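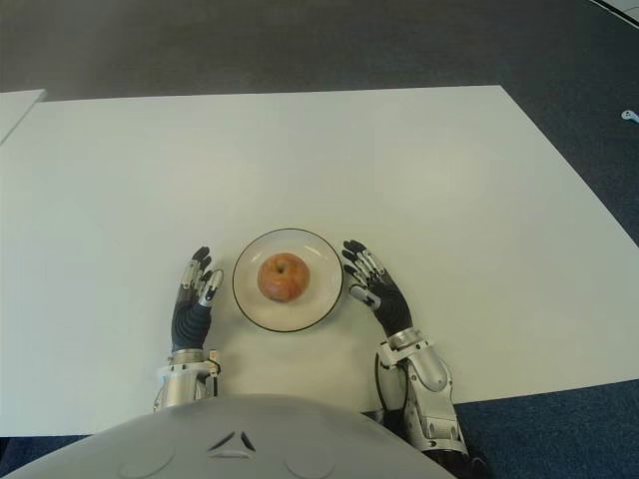
Replacing the Door Gasket on an Irnudar Batch Curing Oven

This procedure covers the tadpole-type door gasket on single-door Irnudar batch ovens used for powder coat curing. It does not apply to walk-in models, where the seal is fitted in sections and clamped from the inside. Allow 40 minutes for removal and cleaning, and a further 20 for fitting. The adhesive needs to cure overnight before the oven is fired.

When to replace it

Inspect the gasket every 3,000 operating hours, or sooner if any of the following is noted:

Discolouration of the paint on the door frame, usually at the top corner on the latch side
Bulb flattened to the point where it does not spring back when pressed
Frayed braid or exposed core
Burner cycling more often than usual at a steady setpoint

Tools and materials

Replacement gasket, cut to the door perimeter plus 20 mm
High-temperature silicone adhesive, rated above the maximum setpoint of the oven
Plastic scraper and a nylon brush
Isopropyl alcohol and lint-free cloths
Nut driver to suit the retaining strip
Masking tape, tape measure, sharp shears
Nitrile gloves and a P2 respirator

Older gaskets may contain ceramic fibre. If the data sheet for the installed part is not available, treat it as hazardous, mist it with water before handling and bag it for disposal.

Removal

1. Shut down the oven, close the manual gas valve and lock out the electrical supply at the isolator. Let the chamber cool to ambient with the door open.

2. Mark the position of the existing gasket on the door skin with masking tape. The bulb faces the chamber on all Irnudar doors built after the hinge change. On earlier doors it faces outward.

3. Remove the nuts from the retaining strip, starting at the bottom rail and finishing at the top. Keep the strips in order. They are drilled in place at the factory and are not interchangeable.

4. Pull the gasket away from the join. If it tears, lift the remainder with the plastic scraper. Do not use a wire wheel on aluminized steel.

5. Brush out the channel and wipe it down with isopropyl alcohol. Replace any stud with damaged threads.

Fitting

6. Begin at the centre of the bottom rail. Lay the gasket in the channel without stretching it. A stretched gasket shrinks back on the first heat cycle and opens a gap at the join.

7. At each corner, ease the bulb around the radius and snip the tail in 3 places so it lies flat. Do not cut into the bulb.

8. Trim the ends square, apply a thin coat of adhesive to both faces and butt them together. Hold with masking tape.

9. Refit the retaining strips finger-tight, then tighten from the centre of each rail outward. Stop when the tail is compressed to half its thickness.

10. Close and latch the door. Leave it latched overnight, then remove the tape from the join.

Checking the seal

Close the door on a strip of paper at each corner and at the middle of each rail. There should be a firm, even drag when the paper is pulled. If it slides freely, adjust the hinge shims on that side before touching the latch. Restore the supplies and run the first cycle empty, with the extraction fan on. A slight odour from the binder is normal during this cycle.

Record the hour meter reading in the maintenance log.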